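Costach Folding Table Pad, Long Size

Item 995. Sold singly.

The Costach pad turns an ordinary work table into a surface you can press, pin and fold on. The cover is a close cotton weave over a firm felt core, and it lies flat without clips. It folds in half for storage and weighs 2 kg.

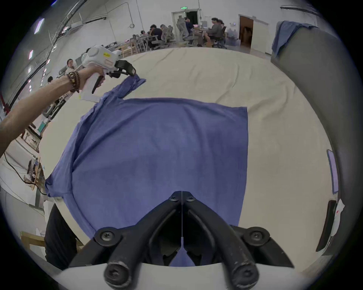

Figueroa, 19/05/2022

The long size is back in stock after the mill changeover. The new batch has the same core as the old one. The cover fabric is slightly tighter and takes steam a little better. Pads from both batches can be used side by side, and the height is the same.

Size and care

Thickness: 13 mm
Cover: cotton, removable, zipper on the short side
Wash: cover only, 60 °C, line dry
Core: wipe with a damp cloth, do not soak

The cover may shrink a little in the first wash. Put it back on while it is still slightly damp and pull the corners square before closing the zipper. Do not use starch directly on the pad. It builds up in the weave and will mark dark cloth.
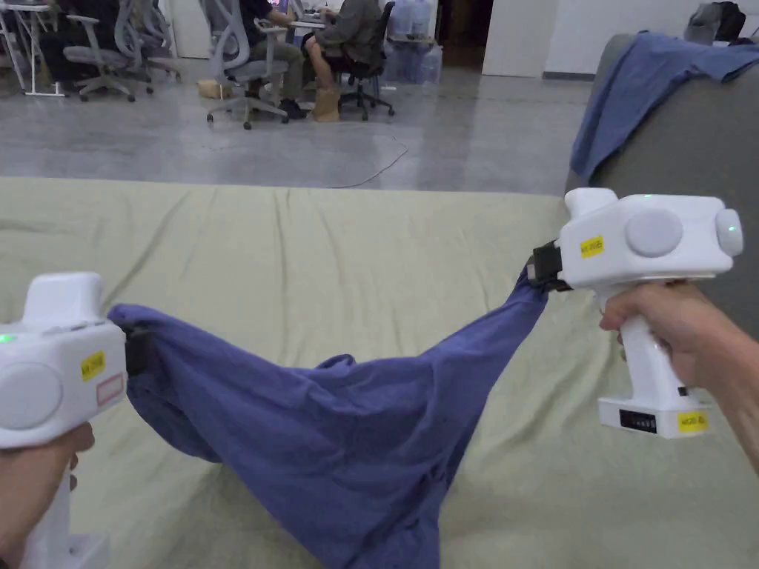 If you press wool or heavy coating, add the Ploralier top sheet. It ties on at the corners and keeps the heat off the core. The top sheet does not fit the short pad. For shirts and light cotton the pad is fine as it comes.

Spare covers are listed under the Golard range, in the same weave. Order by the item number on the sewn-in tag. Older pads have the tag inside the zipper.

Orders and questions

Evie Bellamy handles trade orders and cut sizes. Cut sizes are made after payment and cannot be returned. For spare covers and late parcels, write to Xinyi Ye at the parts desk and include your order number. The parts desk is closed for the first part of July.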